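Subject: Re: [cumden-kitchens] minutes, knives, and the dishwasher again
From: Brijesh Pathak

Replying to everything at once, sorry, have ten minutes before the bus.

Aishwarya wrote, Thursday night:

> Can we please settle the sharpening question before July. We have 41
> knives in the shared drawer at Cumden and I would not cut a tomato
> with most of them. The Sternville kitchen sends theirs out. Do we
> want to do that, or does someone learn to do it properly? Also who
> put the bread knife through the pull-through sharpener.
> Also - is the fridge log dead?

OK. Sharpening first.

I vote we do it ourselves. Sending out is fine but Sternville waits ages to get theirs back and they own two sets so it doesn't hurt them. We don't have two sets. We'd be chopping onions with butter knives for a week.

What I do at home, for what its worth. A 1,000 grit stone for the edge, 4,000 to finish, a strop if I'm feeling fancy. That's all. No need for the 8,000, you can't tell on a carrot. Soak the 1,000 till it stops bubbling. The 4,000 we'd be getting is splash and go, do NOT leave it in the sink overnight, they crack. Ask me how I know.

Angle. Everybody gets stuck on the angle. Fifteen degrees a side for the thin ones, twenty for the big German style ones. Stack two quarters under the spine near the edge of the stone the first few times if it helps. After that your hands sort of learn it. Keep going on one side till you can feel a burr along the whole edge, heel to tip, then flip. Most people quit before the burr and then say stones don't work. Heel is the bit everyone misses.

The pull-through: throw it out. I mean it. It eats metal and leaves a ragged edge that's gone in two days. And yes it was me with the bread knife, years ago, before I knew. Serrated ones need a tapered rod, one scallop at a time, flat side just gets wiped on the stone. Boring job. I'll do the two bread knives, leave them in the blue tub.

Dishwasher. Can we all stop. Good knives do not go in there. They rattle against the plates, the handles swell, and somebody reaches into the rack and bleeds. Hand wash, dry right away, back on the magnet strip. Not the drawer!! The drawer is most of the problem, I could sharpen all 41 tonight and by next week they've banged each other dull.

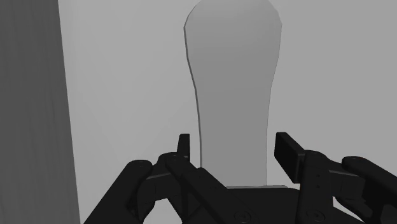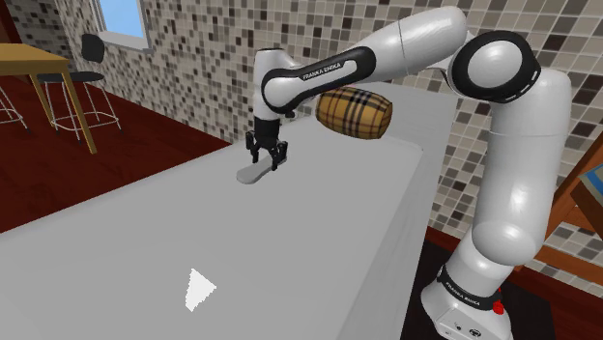 Money. I priced it up - two stones, a flattening plate, one rod, three magnet strips, and the nicer cutting boards from Skendora. Comes to 660 all in. Most of that is the boards, to be fair. The glass boards have to go, they're worse than the dishwasher. If 660 is too much, skip the boards for now and keep using the old maple ones, they only need sanding and oil. Mineral oil, not olive, olive goes rancid and then everything tastes like an old cupboard.

Aishwarya Suvarna thinks it's too much. Her words when I ran the total past her at lunch were that most people only ever reach for the same few knives anyway, so why are we sharpening a drawer full of junk, give away the rest and one stone will do. Also that the magnet strips should go up away from the stove because the last one got greasy and things slid off it.

Fair on both. I'd keep ten. Say four chef's, four paring, two bread. Everything else in a box by the door, free to whoever, wrapped in newspaper with tape on it please so no one gets a suprise. The cleaver stays, I don't care, call it eleven. And one 1,000 plus one 4,000 is really the minimum, one stone only means you either get a toothy edge forever or you spend all evening on it. A combination stone would do though, one grit each side. Reddy has one she doesn't use, I'll ask.

If anyone wants to learn I'll bring mine in and we can do an hour after cleanup. Bring one knife each, a dull one, not your grandmother's. Old towel too, the slurry goes everywhere and it stains. We'll do the paper test at the end, and a tomato if there's a tomato.

Steel vs sharpening, since it comes up every time: the steel in the drawer (long rod thing) does not sharpen. It straightens. Few light strokes before you start cooking, same angle, don't sword fight with it. Used like that the edge lasts a month or two even in our kitchen. Hard Japanese ones, skip the steel, they chip. Ceramic rod if you must.

Fridge log. Not dead, it's under the pizza magnet. People just aren't writing in it. Date your stuff. The soup with no label is going out tonight unless it gets claimed.

Think that's everything. Bus. If you're against the ten-knife thing say so on the list, not to me in the hallway, I forget.

Brijesh

--
cumden-kitchens mailing list | Contact the list owner | Copyright remains with individual posters | Back to top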